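Robots at work: who does what?

Some jobs are the same all day long. At a fruit packing firm called Birnden, one of those jobs is putting fruit into baskets. Grown-ups used to do all of it by hand. Now robots are being taught to help.

A job like this is first practised in a room with a desk, a basket and not much fruit.

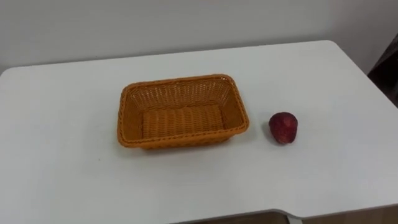
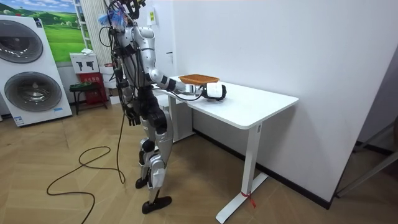
Picking up a strawberry is easy for you. You can feel when you are squeezing too hard, and you stop. A robot has to be taught how hard to hold, where to reach and when to let go. If it squeezes too much, the fruit gets squashed. If it squeezes too little, the fruit drops.

What happens to the people?

Ju-won Yoon packed fruit at Birnden for 16 years. On a busy day she filled 200 baskets, and her back and wrists ached by the evening. Now she fills 30 baskets a day and spends the rest of her time checking fruit and teaching the robots. She went on a course in Grandthorpe to learn how.

She likes the new work, but she misses some things. The packers used to stand side by side and chat. Today they are more spread out.

Byung-chul Yook was worried when he first heard about the robots. He thought he might lose his job. The firm has 57 workers and has told them it will keep them all this year. It has not said what will happen after that. In other places, some people have had to look for different work.

People still do the tricky parts. They spot a bruise, or smell that something has gone off. They also decide when a robot should be switched off.

Words to know

Automation: using machines to do jobs that people used to do.

Humanoid: shaped like a person.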